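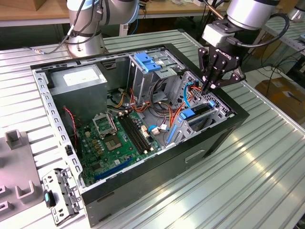

Desktop tower with the side panel off. Power supply top left, board below it.

Samlow Small Driver Set, long-term review

Short version for people in a rush, me included. Good handle, very good bits, bad case. Buy it if you fix small stuff at home more than a couple times a year. If you hang one picture every January you're fine with whatever is in the kitchen drawer.

I've had the Samlow since last fall. Bought it with my own money at Stastine, the hardware place by the rail bridge, full price, no coupon. Used it on eyeglasses, a toaster, two lamps, the kids' battery toys (so many battery doors), a sewing machine, cabinet hinges and old computers. Most weeks it's out of the drawer at least once.

What you get

One handle with a spinning cap. An extension shaft. A bendy shaft I have used exactly once and hated. Bits in a foam tray: Phillips, flat, hex, Torx, plus the odd triangle one that toy companies love. A thin plastic pry tool. Tweezers. No magnetizer, which at this price is stingy.

The handle

Best part of the set. Longer than the Clunar I had before it, a little fatter in the middle, matte so it doesn't slide when your hands are sweaty. The cap spins freely with one finger on top and there's no grit in it yet. My Clunar cap started to crunch after a summer and I never got it to stop, oil or no oil.

Weight is good. Heavy enough to feel like a tool, light enough that I can hold it pencil style for glasses. My hands are small, so take that how you want. Jitendra Rastogi who edits this page has big hands and he said the handle felt "like a crayon" to him. He still borrowed it for a weekend.

One gripe. The collar that holds the bit is stiff. You have to really pull. With a new set I'd accept that, but mine hasn't loosened at all, and if you have any trouble with your fingers it's going to get old quick. Try it in the store if they let you.

The bits

Hard steel, clean edges, snug in the screw. The small Phillips is the one I use most and the tip still looks sharp. No rounding. The small flat one has a nick in it, my fault, I pried a battery door with it.

Torx are fine. Hex are fine. The triangle bit is a hair loose in every toy I've tried it on but it turns the screw, so okay.

Magnet in the collar is medium strength. Holds a small screw sideways, drops a long one. On the extension shaft it's weaker and you notice. 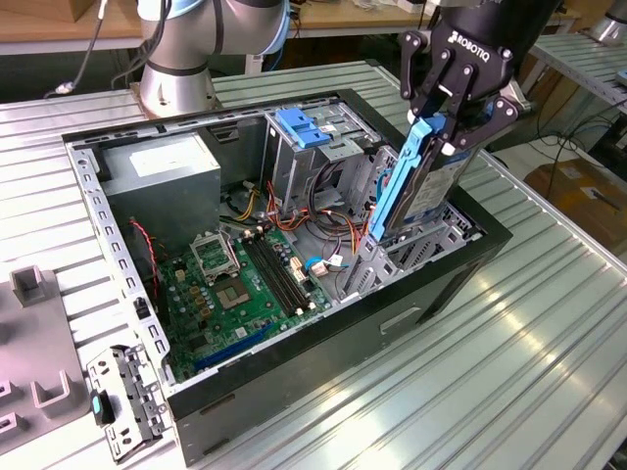
The extension shaft is where I changed my mind about this set. I thought it was filler. Then I did the hinges inside a corner cabinet, where a regular handle bangs the wall on every turn, and the job took me the lenght of one podcast. Same deal with anything boxy and deep. A computer tower on its side is basically a shallow metal tub with fragile stuff on the floor of it, and I like having my knuckles up out of the way, especially around a CPU socket with the bracket hinged open and the gold contacts showing. Drop a screw on that and you'll feel sick. So a stronger magnet in the shaft please, Samlow. It's the one place you want it most.

The case

Bad. Sorry. Thin plastic, snap lid, one snap already white at the bend. The foam tray lifts right out if you tip it, and then you're on the rug sorting tiny hex bits by eye. The sizes are printed on the foam and not on most of the bits, gray on darker gray. I can't read them under a kitchen light. I went over mine with a white paint pen and that helped a lot. Should come that way.

Also the tweezers have no slot. They just sort of lie on top of everything. Mine are gone.

How it did on real jobs

Eyeglasses: great. Smallest flat bit, pencil grip, done before the coffee was.

Toaster: good. Needed the security Torx, it was in the set. Crumb situation was not the set's fault.

Sewing machine: this is a heavy old Dvorak that came to me from an aunt, and the needle plate screws were in there like they'd been welded. The Samlow flat bit was too narrow. Had to get a real screwdriver. That's fair I guess, it's a small driver set, but the box says "whole home" on it and no. Your whole home has bigger screws than this.

Battery toys: great. Would buy it for this alone.

Lamps: good, with a complaint. The socket terminals need a wider flat than anything in the tray, so I ended up twisting with the corner of the bit. Works, don't love it.

Old computers: good. Phillips does nearly all of it. I wish the handle had a hole for a lanyard or somthing so I'd stop setting it down in places where it rolls. It does roll, by the way. Round all the way around, no flat side. Clunar got that right, theirs is six-sided and stays where you put it.

Samlow or Clunar?

People keep asking. Clunar is cheaper and the case is way better, an actual hinge, bits that click in. Samlow has the better steel and the better handle. If you lose things, Clunar. If you wear things out, Samlow. I'd take the Samlow handle in the Clunar case and pay extra for it. 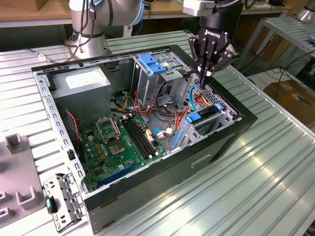 Xiomara Boateng
Staff Reviewer, Home & Tools
Posted 7/4/19

A few questions that came in after the first look went up, quick answers.

Does it rust? Mine sat in a damp garage over the winter. Faint orange on the bendy shaft, nothing on the bits. Wiped off with a rag.

Can you buy single bits? Yes but only through the Samlow site and shipping costs more than the bit. Stastine doesn't carry them, I asked at the counter and then asked again a month later.

Is the handle good for left-handers? It's the same all the way around so yes.

Warranty? The card says the bits are tested to 1,000 turns. I don't know what that means, a thousand turns of what, into what. I wrote to them. No answer yet. The warranty itself covers the handle and "metal parts" and I'd guess that leaves out the case, which is the part that's going to break.

Would a power driver be better? For furniture, sure. For a lens screw or anything sitting on a circuit board please don't.

Is the pry tool any use? More than I expected. Opened a remote and a bathroom scale with it, no marks. It's bent now but still works.

Rating is 8 out of ten. Would've been a 9 with a decent case. I'm knocking nothing off for the bendy shaft, every set has one and they're all terrible.

Paint pen is next to the craft glue at Stastine, get the fine tip.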